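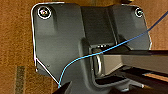

Why does the puck float?
A page for curious children, by Olaia Manzano

Push a coin across your kitchen table. It goes a little way and then it stops. Why? Because the coin and the table rub on each other. This rubbing has a name: friction. Even a table that feels very smooth has tiny bumps, too small for your eyes, and they catch on the bumps of the coin.

Friction is often our friend. Without it your shoes would slip on the pavement, and a pencil could not leave a line on paper. But sometimes we want less of it, and then air can help.

In an air hockey game, a fan blows air up through very small holes in the table. The air makes a thin cushion under the puck. The puck is flat and light, so the cushion can carry it.
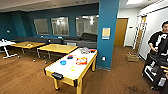
When you hit it with your mallet, it slides fast and far, and it loses its speed only slowly. At the side it bounces back, like a ball from a wall.

The same idea works with big things. A hovercraft is a boat that rides on a cushion of air. Some of them could carry over 200 people across the sea!

Try it at home

You need an old CD, a balloon, a bottle cap with a pull-up top (the kind on sports drinks) and strong glue. Ask an adult to help with the glue.

1. Glue the cap over the hole of the CD and wait until it is dry.
2. Close the cap. Blow up the balloon and pull its neck over the cap.
3. Put the CD on a smooth table, open the cap and give a soft push.

Now try again on a carpet. Does it go as far? Write down what you see - and try to say why.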